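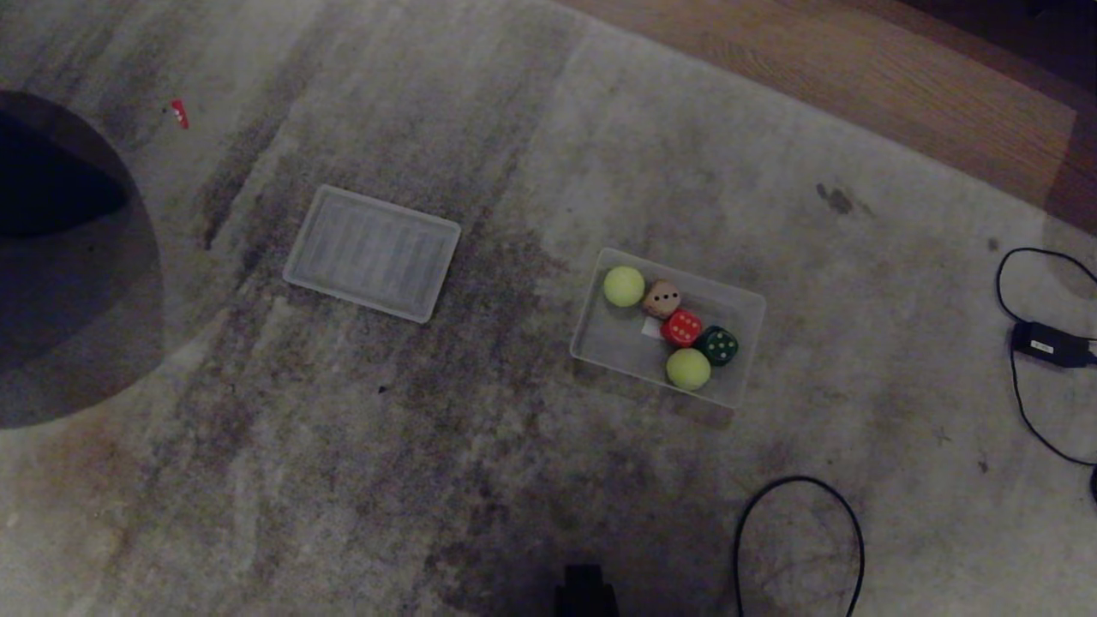
Rug and Floor Care at Brirnby: Your Questions

Reading time: 2 minutes
Print | E-mail

How soon should I treat a mark?
As soon as you can, bless you, with cool water and a clean cloth, dabbing gently from the outside in.
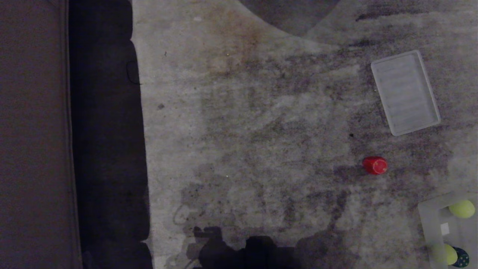

Dark smudges and stains on a mottled grey surface.

When can you collect?
Any morning except in February, when we close for a good rest!

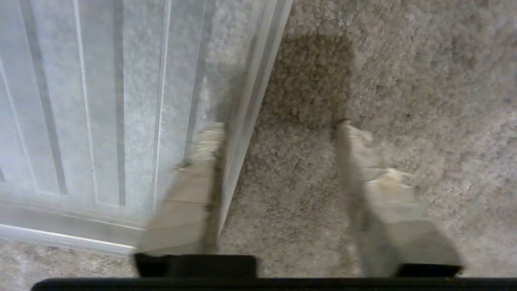
What does cleaning cost?
We price by size, so do measure up first and ring us for a quote.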